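Vedora Tile and Stone – Frequently Asked Questions
Last updated: September 25, 2023

We collected on this page the questions which customers write to us most often. If your question is missing, please send it through the contact form and Ingvar Holst from our office will answer it.

Ordering and samples

Can I order a sample before I buy?
Yes, and we recommend it strongly. You can order up to 200 grams of grout powder and one cut piece of any tile in the shop. The cut piece is small, so with stone of strong pattern it will not show you everything. For such stones please ask for photos of the actual lot.

Will my tiles look the same as the sample?
Not exactly. Natural stone comes from the ground and each block has its own color and veins. We keep each order inside one lot, and this keeps the differences small. If you order more tiles a year later, we can not promise the same tone. Please order enough from the beginning.

How much extra should I order?
For a straight layout one tenth more than the measured area is usually enough. For a diagonal layout, or a room with many corners and pipes, please take a little more. Keep the tiles which are left over. They are very useful if one is broken later.

Do you take back tiles which I did not use?
Full, closed boxes can be returned within two months with the original receipt. Opened boxes and cut tiles we can not take. The return transport is paid by the customer.

What is the difference between the Bodia and Taheri series?
Bodia is porcelain with a printed marble pattern. It does not need sealing and it is easy to live with. Taheri is natural marble, polished or honed. It is softer, it needs a sealer, and acid leaves marks on it. Customers with small children often choose Bodia for the kitchen and Taheri for the hallway.

Delivery

Where do you deliver?
We deliver from our warehouse in Pudton. Orders under 1000 kilograms go with a normal truck with a tail lift. For heavier orders we will call you to agree on the place, as the larger truck needs a wide road to turn.

Does the driver carry the boxes inside?
No. The driver puts the pallet on the ground at the edge of your property. If you live on an upper floor, please arrange helpers for that day.

Some tiles arrived broken. What should I do?
Please write it on the delivery paper before the driver leaves, take photos and send them to us with the order number. One or two broken tiles in a big delivery is normal for stone, and often they can be used for the cuts at the edges. If it is more, we replace them.

Installation

Can marble go on a plasterboard wall?
It depends on the weight. Ask your installer to check the board and the distance between the studs before you order. For thick slabs we advise cement board. In a shower there must be a waterproof layer behind the tiles also – the grout alone does not stop water.

Which adhesive should be used?
For light marble, always a white one. Gray adhesive can shine through the stone and make it darker in spots, and this can not be repaired later. Our white adhesive has article number 991 in the shop.

How wide should the grout lines be?
For large tiles with straight edges, 2 millimeters is common. Thinner lines look elegant but they ask for a very flat wall. We do not advise to lay tiles with no gap at all.

Care and cleaning

What can I clean marble with?
Warm water and a cleaner with neutral pH. Do not use vinegar, lemon, or bathroom cleaners against lime. Wipe the surface with a soft cloth afterward, otherwise the water leaves stains.

How often must I seal it?
Put a few drops of water on the stone and wait ten minutes. If the stone becomes darker there, it is time. On a hallway wall this can take several years, next to a sink much less.

How should I finish the edge where the tiles meet a door frame?
Leave a small gap and fill it with silicone for natural stone. Wood moves with the seasons, and hard grout in this place will crack, mostly in January when the heating is on.
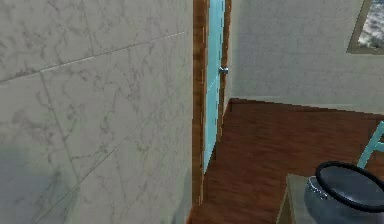
Ordinary silicone should not be used with marble, as the oil in it can go into the stone and leave a dark border. Choose the color closest to your grout and let it dry for one full day before you clean the wall.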